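4. Build and bench tests

4.1 Finger construction

The hand-held gripper was built in the shared workshop at Treltgate between September and the end of the winter term. Both fingers are wedge-shaped and were printed as a mirrored pair. The ribbed inner pads were cast separately and bonded on afterwards, so that a worn pad can be replaced without reprinting the housing. The first pads were smooth and let thin cloth slip during a slow lift. Ribs set on a diagonal gave a better hold and were kept for all later versions.

Each finger carries a square printed marker on its outer face. The tracking software reads the two markers and works out the width of the opening from the distance between them, which removed the need for a sensor in the hinge. Veronica Rusu wrote the calibration routine. It fails if either marker is hidden by cloth, and the operator then has to repeat the pass.

4.2 Garment trials

Garments were laid flat on the workshop table and approached from the hem. A shirt was chosen as the main test piece as it has a collar, a placket and loose sleeves, all of which behave differently when pulled. The version 4 fingers were used throughout.

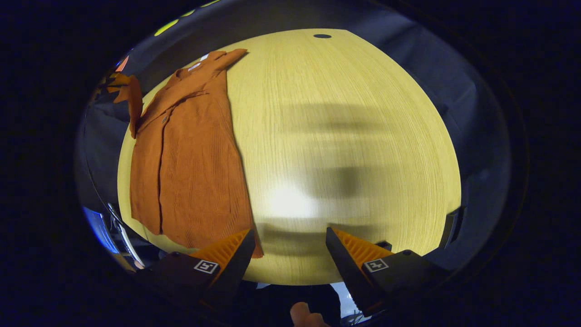
Figure 15. Gripper open at the lower end of the table, orange shirt laid out to the left with one sleeve over the edge.

Of 91 grasps attempted, 40 were made on the hem and the remainder on the collar and sleeves. Hem grasps were the most repeatable. Collar grasps often took up two layers where one was wanted, and the pads could not separate them. A sleeve left hanging tended to drag the rest of the garment sideways once lifted — this was not corrected in the present design.

Lighting caused more trouble than expected. The table top reflects the overhead lamp, and a bright spot near the gripper can upset the exposure of the wide-angle camera. Wanda Ostrowski tested a diffuser made from tracing paper, with some improvement, but it was not fitted in time for the trials above.

4.3 Outstanding work

The hinge pin has play in it and should be replaced with a ground one. The marker plates need a recess so that they can be refitted in the same position after a pad change. Drawings for both parts are in Appendix C.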